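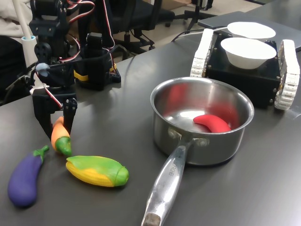

Home | Notebook | Methods | Materials | Contacts

Notebook entry, February - Carrot color retention, second series

Last updated: February
Reading time: 2 min

Purpose. To establish whether a short blanch before drying preserves the orange color of sliced carrot through storage. The first series was inconclusive, as the slices had been cut by hand and varied too much in thickness.

Material. Carrots were supplied by the Grerkport growers and held in the cold room overnight. D. Shevchuk prepared the slices on the mandoline at a single setting. Tops and tips were discarded. Each lot weighed 200 g after trimming.

Procedure. 09:15. Lots A and B were blanched in 1000 ml of tap water at a full boil, then moved to ice water and drained on cloth. Lot C was left raw as the control. All three went into the Symonenko cabinet on separate trays, with the raw lot on the lowest shelf. Trays were rotated at noon by V. Lindqvist.

The blanching water from Lot A was noticeably orange and was kept for comparison. Lot B was blanched in fresh water. In the first series the same water had been used twice, and H. Rønning has asked that this not be repeated. 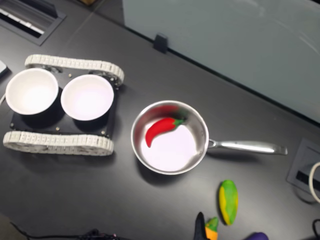
Drying was stopped at 16:40, when slices from each tray snapped cleanly. The control lot had curled at the edges and showed pale patches near the core. Lots A and B kept an even color, A slightly deeper than B. The difference between them is small and may reflect position in the cabinet - the upper shelf runs warmer.

Storage. Slices are in sealed jars in the dark cupboard, labeled by lot. They are to be opened and compared against the color card after 7 days, then returned.

Open points. The cabinet thermometer disagrees with the hand probe and should be checked before the next run. D. Quezada has requested a parallel series with red peppers; this will wait until the carrot results are complete. V. Romaniuk to order more jar seals.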